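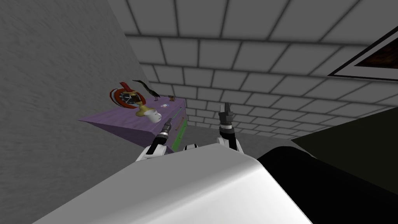

2022-12-08

Hi Mitra,

Progress report on the Fadley oral history project, second half of the year. I know the form has boxes for all this but the boxes are tiny and I talk too much, so you're getting a letter and I'll paste the short version into the form after.

Recordings first! We now have 5 long interviews finished and typed up, all with people who worked at the Gedard cannery before it closed. The longest one ran most of an afternoon (he wanted to tell me about every foreman he ever had, and I let him). Two more people have said yes and then gone quiet on me. I'll try them again after the holidays, and if it's still no, fine, I'd rather not pester.

Typing them up is slow. I budgeted a day per interview back in 2021 when I wrote the application and that was wishful thinking. It's closer to three. The accents don't bother me but the machine names do, and I keep having to call people back to ask how to spell things. There's a word for the chute at the end of the line that I've now got spelled four ways.

The Morgan Street open day in July went really well. People brought photos and pay slips and one whole biscuit tin of union badges, and we scanned up to 300 items before the scanner started putting a green stripe down everything. It's been repaired. About a dozen of the early scans need doing over, which means borrowing them back.

Money: we're under on travel and over on printing. The booklet quote from Zovdale came in higher than last year's, mostly paper. I'd like to move $200 from travel to printing if you're OK with that. Just reply yes and I'll fix the spreadsheet. Everything else is on budget and the receipts are in the shared folder, except the parking ones, which I still have to dig out of my car.

One thing I haven't done is the school visit. The teacher I was dealing with moved away and the new one wants to wait for spring. Can we push that date back in the plan?

Next up is picking excerpts for the booklet, then sending each person their pages to check before anything goes to print. I'll send you a draft too.

Thanks for being so patient with me over the summer gap!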